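Notebook, Sundstead lab, bench 2
8th January

Carried on with the tray-loading task. The aim is still to find out whether splitting the demonstrations by arm gives a better policy than training on whole episodes. November's results pointed that way, but the start positions were too tidy and I don't trust them.

Setup as left before the break, apart from the sandwich basket, which I moved a little further from the tray so the left arm has to reach properly. Drinks rack stays behind the tray, snack displays on both sides. Camera mount not touched. Checked the calibration against the old tape marks and it was fine.

Two policies compared:

Planine: one network, both arms, trained on 300 whole episodes.
Tsuji: same episodes cut at each grasp and each release, with a short label for which arm is leading. The other arm is still recorded and still predicted, but its error is weighted down while it isn't leading.

Same network size, same number of training steps. Only the cutting and the weighting differ. A trial counts as a success if the requested item ends up inside the tray rim, whichever way up, with no help from me. Items hanging over the rim are failures. I was too generous with those last time.
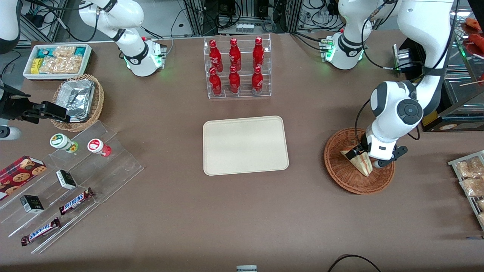
Ran 57 trials on each, same order of requests for both. Planine finished 31. Tsuji finished 44. That is a bigger gap than I expected and I want it repeated before it goes in the shared results table.

Failures for Planine were mostly on the sandwich. The left arm gets down into the basket well enough, but the gripper closes early and catches the wrapper by a corner, then the sandwich swings on the way out and touches the basket edge. In the whole episodes the right arm is often moving at the same moment, and my guess is that the network ties the closing of one gripper to the position of the other. To test that, hold the right arm still and see if the timing changes. Not done yet.

Failures for Tsuji are different. It grasps well but hesitates at the handover between segments, up to 3 seconds with the arm hanging over the tray. Twice it went back to the basket still holding the item. The cut points are probably too sharp. Overlapping the segments might sort it out, and it's a small change to the data loader.

Chocolate bars were fine on both. Bottles left out of the scoring today, as the upper tier needs its own approach angle and we have very few demonstrations of it.

One problem with the logs: the gripper force channel dropped out partway through the Planine block and came back after I reseated the connector. Joint data and video are complete. The success counts don't depend on force so I've kept the trials, but the force plots for that block shouldn't be used.

To do:
- repeat both blocks with Tsuji first, in case the wrappers get softer with handling
- fresh sandwiches for each block
- overlap the segments and retrain
- right arm held still, sandwich requests only
- ask Sundholm whether their arms show the same early closing, they have the older gripper firmware

Data copied to the shared drive under Sundstead/tray. Arms parked and powered down.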